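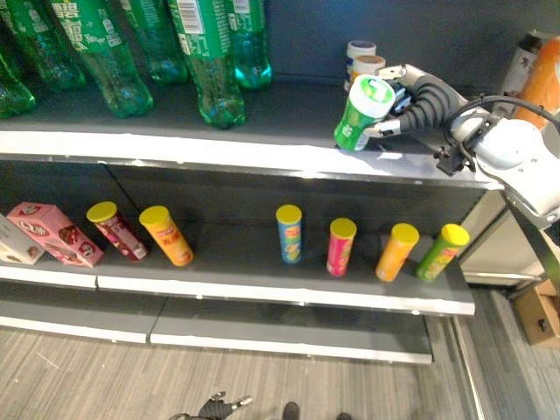 Home Stores Checklists Past visits Contact

Shop floor and stockroom safety check, Altura branch
Visit date: 2024-10-11
Checked by: Neema Sang
Last full check: July

Marks used: OK / FIX / REPEAT (was on the July sheet and is still open) / NOT SEEN

1. Entrance and walkways

1.1 Front doors open fully and close without slamming — OK
1.2 Entrance mat lies flat — REPEAT
Comment: The July sheet says "mat replaced." If so, it was replaced with a mat that curls at the same corner. I put my shoe under it without trying.
1.3 Main aisles clear to the full marked width — FIX
Comment: Aisle 2 was clear when I got there at opening and had two stock cages in it by mid-morning. I was told this never happens. I have marked what I saw.
1.4 Floor covering free of lifted seams and trip points — FIX
Comment: Seam by the office door. Tape is on order, I'm told. Tape was on order in July as well.

2. Shelving

2.1 Uprights straight, feet level — OK
2.2 Shelf clips fitted at all four corners — FIX
Comment: Three shelves in the drinks aisle rest on three clips. The supplier, Gavico, says in its leaflet that one missing clip "does not affect normal use." I would like to hear what Gavico calls normal use. Fit the clips.
2.3 Load labels on every bay — REPEAT
Comment: Bay 15 still has no label. The manager says everybody knows the limit. I asked two people and got two answers.
2.4 Heavy goods on the lower shelves — OK
2.5 Bays fixed to the wall or to each other — OK
Comment: Pulled on each one by hand. The paperwork says they were tested in spring but no one could find who tested them.

3. Fire safety

3.1 Extinguishers in place and in date — FIX
Comment: Tag 142 is on the wall by the registers. The register book has tag 142 in the stockroom. Either the tag moved or the book is wrong, and I don't much like either one.
3.2 Fire exits unlocked and clear — OK
Comment: Clear today. Flattened cardboard was leaning against the wall next to the rear exit, and I'd bet it was leaning against the door an hour earlier. Can't prove it, so OK stands.
3.3 Alarm test log up to date — FIX
Comment: Every weekly entry is in the same pen, same slant, same "no faults." Please have the person doing the test write down which call point they used. Then I'll believe it.
3.4 Emergency lights — NOT SEEN
Comment: Key to the test switch was not on site. Do not count this as a pass.
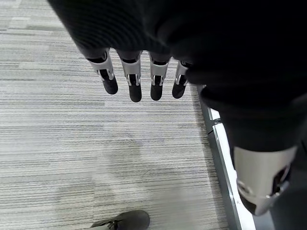
4. Stockroom

4.1 Step stools and ladders sound, with feet intact — FIX
Comment: The small Trokum stool has lost one rubber foot and has a folded beer mat under that leg. Throw it out. The tall ladder is fine.
4.2 Stacks no higher than the painted line — OK
4.3 Cleaning products kept away from food — REPEAT
Comment: Moved since July, yes — from the shelf beside the food to the shelf above it.
4.4 Pallet jack checked monthly — FIX
Comment: De Graaf service sticker is from two visits ago. Their office says a sticker is "sometimes missed" even when the work is done. Then get them to send the job sheet. A phone call is no record.
4.5 Box cutters have guards — OK

5. Electrical

5.1 No damaged leads or plugs — OK
5.2 No extension leads plugged into other extension leads — FIX
Comment: Staff room, behind the fridge. Kettle, fridge and phone chargers all off one wall socket. The kettle goes on the wall by itself from now on.
5.3 Breaker panel reachable — OK

6. People and paperwork

6.1 First aid kit complete — FIX
Comment: No burn dressings, and one pair of gloves left.
6.2 Accident book in use — OK
Comment: It has entries, which I take as a good sign. A branch with a blank book usually means a branch that doesn't write things down.
6.3 Safety training signed by all staff — FIX
Comment: Score sheet shows everybody at 100 percent on the online course. I asked where the meeting point is and was pointed at the wrong parking lot. Walk the route with each shift.

Result: 63 points. The pass mark is higher than that and I am not rounding up. The branch has asked for the repeat items to be counted as "in progress." I'll count them when they're done and I've seen them.

Open items go to the branch manager, with 1.3, 3.1 and 3.4 to be closed first. Photos of finished work are welcome but don't replace the return visit.

Contact: Store Safety Desk | © 2024 Altura | Back to top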